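Teaching the Arms to Handle Glass
Posted in March by Angus Cosgrove

Hi all! I promised a gallery from the glassware sessions and I've finally sat down to sort it out. If you're new to the page, we teach our robot arms by driving them ourselves. One of us holds the leader handles, the arm copies whatever our hands do, and the whole thing gets saved as a demo. Then we reset the table and go again (and again, and again). The job on our list is called Rutherford, after the street I grew up on, and the goal is simple to say: pick up a glass piece, move it to the other table, let go without a clink.

We're at 979 saved demos so far. Ngaio Wihongi did most of the good ones. I did most of the ones we threw out!

The colored glass
Pink, clear, yellow and turquoise on the main table, with the gripper closed beside them and another arm reaching down over the turquoise one. I love the look of that little group, but clear glass is a pain to drive around when you're judging distance from a wrist view. Ngaio's trick is to watch the rim and forget about the body. 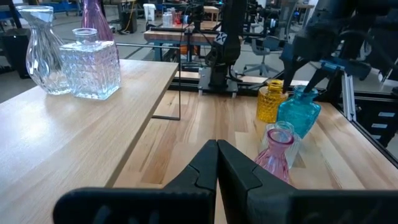

The raised table
Same shot, left side: the cut-glass vase, the square decanter and the tall purple one. Patterned glass throws bright patches of light back at you, and I've learned to slow way down for it. My first try at a decanter took almost 7 minutes, which Ngaio still brings up at lunch.

What I'd tell a beginner
Keep your elbows on something. Breathe out before you close the fingers. If you mess up the approach, back all the way off and start over, because a wobbly fix in the middle of a demo is exactly what the arm will learn. I stop after 3 bad ones in a row and go get coffee.

Next up we're moving the whole recording setup over to Ikar, the new software Ngaio has been writing in the evenings, and I want to try stemmed glasses if she'll let me near them. More pictures when we get there. Questions are welcome in the comments, I read all of them!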